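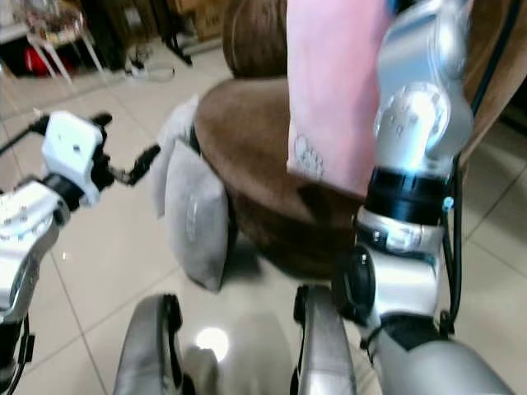 Silver and black, Tatley, February

About Telamov

Telamov makes vermouth. We say so early because people drive out to Tatley expecting a brewery, and it's kinder to tell them before they park.

The company began with Idrisa Obura, who had spent a long career selling other people's wine to restaurants and had opinions about what sat on the shelf behind the bar. Mostly it was vermouth, opened at some point in the previous administration and going quietly brown beside the olives. Idrisa felt sorry for it. Then he tasted a decent one, served cold with an orange peel, and felt sorry for himself for having waited so long.

The first batch was made in a rented kitchen and was terrible. We still have a bottle. It tastes like a church pew. Batch two was better, and by batch four a restaurant had agreed to pour it, on the condition that we stop calling every afternoon to ask how it was doing.

What we make

Telamov Dry is pale and a little salty, with wormwood, lemon peel and chamomile. It was built for martinis, though most of the staff drink it with tonic.

Telamov Red is the one your aunt will like. Bitter orange, clove, a bit of vanilla, and caramel we burn ourselves, usually on purpose.

Nerkevden is our bitter aperitif, named after the farm that grows the gentian for it. It's the color of a traffic cone and has about the same effect on conversation. People either ask for a second glass or ask where the sink is. We sell more of it every year and have stopped trying to understand why.

All three start with white wine from the Wyss vineyard, up the valley. The Wyss family has been very patient with us. They put a good deal of care into their wine and then watch us add roots to it.

Bottles are numbered by batch, and the Red is currently on batch 66. The number won't tell you much, but collectors enjoy it, and we enjoy collectors.

How to treat a bottle

Keep it in the refrigerator once it's open. Vermouth is wine, and it behaves like wine. You have a couple of months before it starts to sulk. If yours has been on top of the cabinet since the last time you moved house, cook a chicken in it and come see us.

The tasting room

You'll find us at 502 Mill Road, in the old feed store with the green door. The tasting room opens at noon and closes at 6 p.m., or a little later if you're in the middle of a story. A flight is three small pours and a dish of almonds. The almonds are salted and people fill up on them, so pace yourself.

We don't serve dinner. There was a brief period when we served soup, and regulars still bring it up. Please don't encourage them.

Dogs are welcome on the patio. Parties of more than eight should write ahead so we can find enough chairs that match, or at least enough chairs.

Trade and other questions

Restaurants and shops can ask for samples through the contact form. Idrisa reads everything that comes in and answers most of it in the morning, when he's at his most agreeable. You must be 21 or older to order or taste.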